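Mikstead Residents' Association
Minutes, January meeting

The meeting opened at 7:05 p.m. with Gayan Thambiah in the chair. Minutes of the last meeting were approved with one spelling fix.

Parking. The Velport Road lot has 185 spaces. Permit requests stand at 304. Renewals will go first, then new requests by date received.

Heating. Brutard quoted $3,748 to replace the hall boiler pump. Approved, two against.

Library shelf. Donated books are piling up by the side door. Anything left at the end of the month goes to the Akanda thrift store.

Other business. A resident asked for a later closing time on the laundry room. Held over to the next meeting.

Adjourned 8:20 p.m. 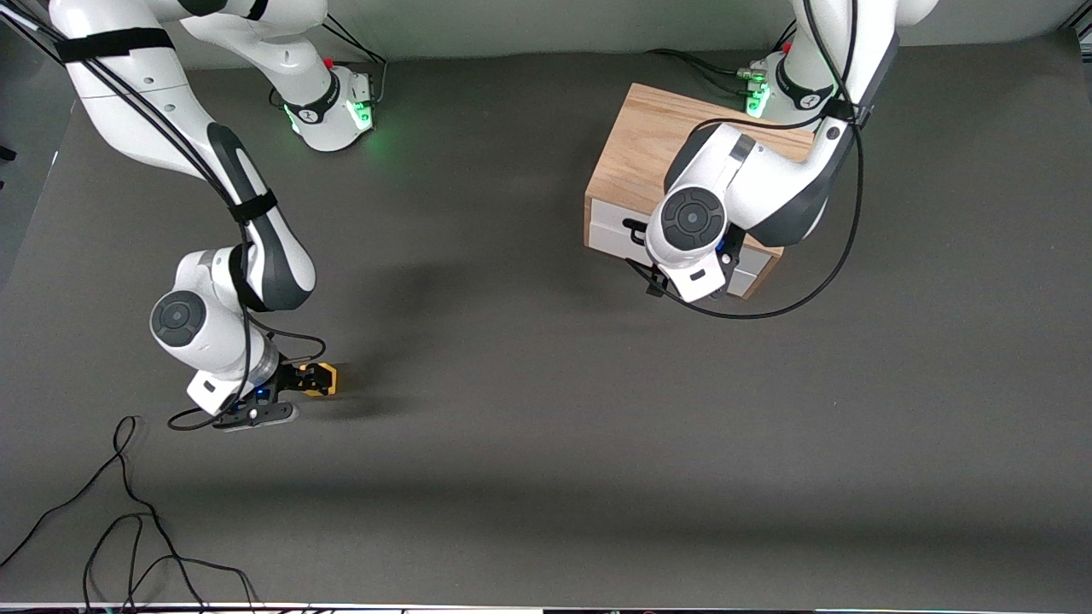
Two white and dark gray robot arms over a gray mat.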